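What I learned from planning the budget for our second work cell

In September I had to write the equipment request for our lab again. It is the third time I do it, and each time I think it will take one evening, and each time it takes two weeks. Larysa Lysenko, who reads all requests before they go up, sent my first version back with only one word near the total: "Spares?" She was right. I had forgotten them.

So I want to write down how I planned it this time, mostly for myself.

The first version had the arms, the grippers and the computer. These are the things everybody remembers. I asked two suppliers, Vumell and Orner. Vumell was cheaper for the arms, but the delivery was 18 weeks and the mounting plates were not in the price. Orner answered the same day and included the plates, the cables and one visit for installation. When I put everything in one table, the difference between them became very small, and I chose Orner for the shorter delivery.

The second version had all the small things. Finger sets, wrist cameras, screws, cable ties, power strips, a second emergency stop. I made a separate sheet for them and the sum was $2,054. I was surprised by this number, and my boss was more surprised. But fingers wear out. The tips lose their shape on one side, and then the gripper holds a flat object well and a round one badly, and you spend a morning looking for the mistake in your software. I now plan one spare set for each gripper from the beginning.

Then the table. I wanted to buy a proper steel frame table from Stostetti, with holes for mounting. Myroslav Tkachenko told me to wait with it. His opinion is that a plain white top is enough for the kind of tasks we do, small boxes and packages, and that the surface gets scratched in any case. I argued with him a little – I like holes in a regular grid – but I took the table out of the request. Maybe next year.

One more point is the payment terms. Orner wanted 30 percent with the order and the rest 30 days after delivery. Our accounting does not like to pay anything before delivery, so I needed a separate letter for it. If you are planning something similar, ask your accounting first and the supplier second. I did it in the opposite order and lost several days.

What I still do not know is how to plan for the service contract. Ross offers one for all brands, but the price depends on working hours, and I can only guess our hours. For now I left this line empty with a comment.
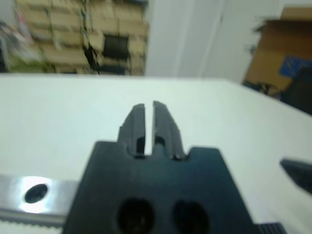
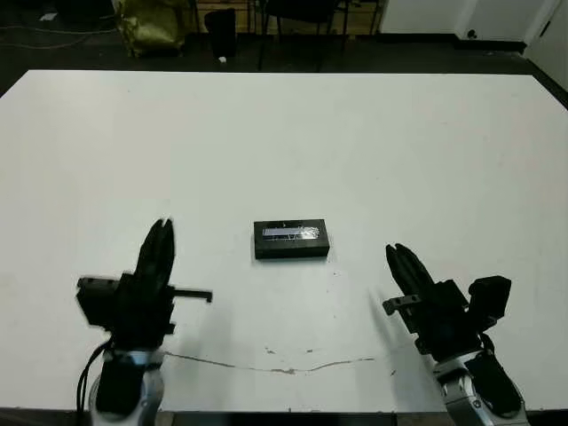

Grippers at the white table. The small black box is in the second photo.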